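June – belt threading, Kelludance set

Started 9:00. Task for this batch: belt through the waistband loops of a pair of denim shorts, two arms, teleoperated. Target from Funda is 2,000 usable episodes across all garment tasks. Belt threading stands at 103.

Wrist views checked first. Exposure locked, but fast reorientation still smears the cloth. Fingertips stay readable, weave and twill do not.

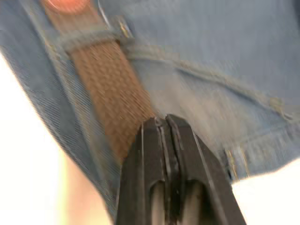 Wrist view, fingers closed just below the belt. Loop and rivet near the top.

Slowed the wrist rotation limit in the Jemal config. Operators will complain. Policy training on blurred wrist frames was poor last time, so the limit stays until we have a comparison.

## Layout

Shorts flat, waistband towards the robot, leg openings towards the wall. Bottles and the rest of the clutter stay along the back edge. It can shift between episodes but not during one. 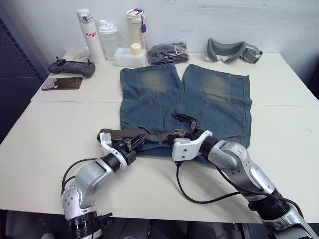 ## Two-handed phase

1. Left gripper takes the belt at the left of the waistband and holds. No pulling until the right has a grip.
2. Right gripper takes the belt over the right side of the shorts. Slack goes out to the side, flat on the table. If it falls over the front edge, stop and discard the episode.
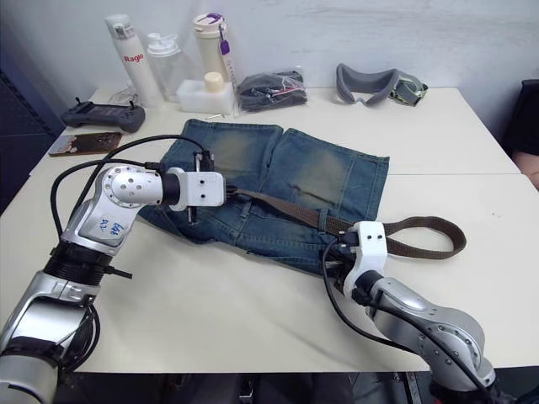

3. Release one side only, regrip, continue. Both grippers open at once counts as a drop – label it as such, do not trim it out.

Drops are worth keeping. Stumono's loader takes a failure flag per segment, and the recovery after a drop is the part the last model lacked.

## Grip on the leather

The belt has a stitched leather tab where the woven strap ends. It behaves differently from the weave: stiffer, smoother, and it tends to rotate between the pads if taken off-centre. Asked operators to pinch the folded end square across the tips.

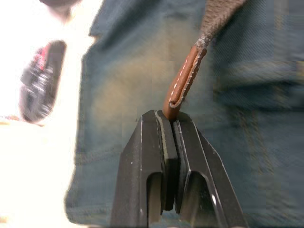 Label the tab as its own contact class, separate from strap. The current schema has 4 contact classes and adding one means regenerating the index. Will do that overnight.

Open points:

- rotation limit against blur, same operator, both settings
- gripper force on tab and strap logged separately
- loop nearest the pocket seam still slowest, check whether the wrist view is blocked at that angle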